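Readers who have followed these pages for some time will know that the river path at Lidik has long been on the list of walks to be recorded here. It was completed at last in October, starting from the old wash-house at Allar at 8 in the morning. 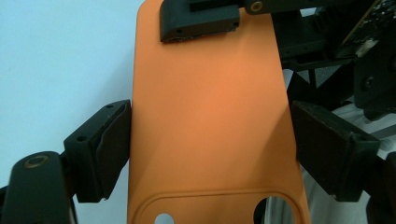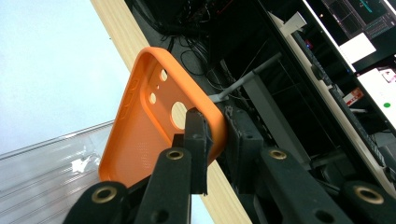 *The orange phone case, back and inside.*

The route covers 12 kilometres and climbs 231 metres, most of it in the first hour. From Allar the track follows the left bank as far as the Wanyama mill, where walkers must cross by the stepping stones. After heavy rain the crossing should not be attempted, and the road bridge upstream adds 2 kilometres to the day.

Beyond the mill the valley narrows. Alder and white poplar give shade as far as the lower pools, and grey wagtails were present along the whole of this stretch. The signposts carry the number 3666 – the old drovers' way – although two of them now point into a bramble thicket and should be disregarded.

Lunch may be taken at Zededura, a hamlet with one bar and a covered fountain. The kitchen closes at four. Visitors are asked to keep dogs on a lead when passing the goat pens, and to shut both gates.

The return follows the ridge and is fully exposed to the sun. Water should be carried from Zededura, as the spring marked on the older maps was dry. Parking at Allar is free, but the space beside the chapel is reserved for residents.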